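18 July 2018

Quick one tonight as I'm back at the bench at 9 and I want to get this down before I forget which bits annoyed me.

So – the Bradell twin-arm kit. Two arms, two grippers, a wrist camera, software, and a box of cables I'm still finding uses for. £2948 with the student discount Setareh Sadeghi wangled for us. Shojaei sell a single-arm one for a lot less and I nearly went for that. Glad I didn't, mostly.

Setup was a pain. The manual is 181 pages and the bit you need (zeroing the wrists) is near the back, after a long section on paint care. Paint care! Golnar Nazari got it going in the end by ignoring the manual and reading the forum. Cables want tidying too, they loop off the forearms and I keep worrying one will snag. Hasn't yet.

The job I wanted it for is dull. Tubes into a rack, over and over, no dropping. Table stays as it is, plates and all, I'm not clearing the place every time.
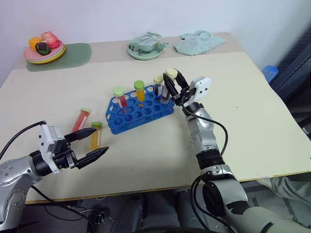 *Right arm on the rack, two tubes still lying on the table by the left gripper.*

Good things first. The fingers are narrow and pointy so they fit between neighbours in the rack, which the Bolleo ones I tried in March couldn't do, they were like oven gloves. Grip force is a slider and the default is sensible. Teaching it a move by hand is lovely – you just push the arm about and it remembers. Elaheh Ghasemi had it doing a pick in one afternoon and she'd never touched one before.

Less good. Tubes lying flat are much harder than tubes standing up. Obvious I know, but the brochure makes it look like nothing. You have to tell it which end the cap is or it'll happily plan the whole thing upside down. And the two arms don't really talk to eachother unless you pay for the extra licence. Cheeky.

Wrist camera is better than I expected for something that small. Close in, you get the ridges on the cap, the colour of what's in the tube, and the fingertips either side so you can judge the gap. Bit of glare off clear tubes, so I've turned the desk lamp round. Halima Mwakalinga reckons a bit of tracing paper over the bulb would sort it. Will try.

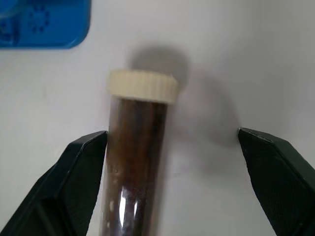 ## Would I buy it again

Yes, prob. Four out of five. Lose the paint chapter, put both arms in one licence and it's a five.

Support have been decent btw. Shahab Moradi emailed them about a clicky elbow and had an answer the same day, plus a new collar in the post. If you've only got one simple job, get the Shojaei and spend the rest on a proper table.

Next post will be the spare fingers, if Peltodwood ever ship them. Definately going to measure the grip pads properly this time.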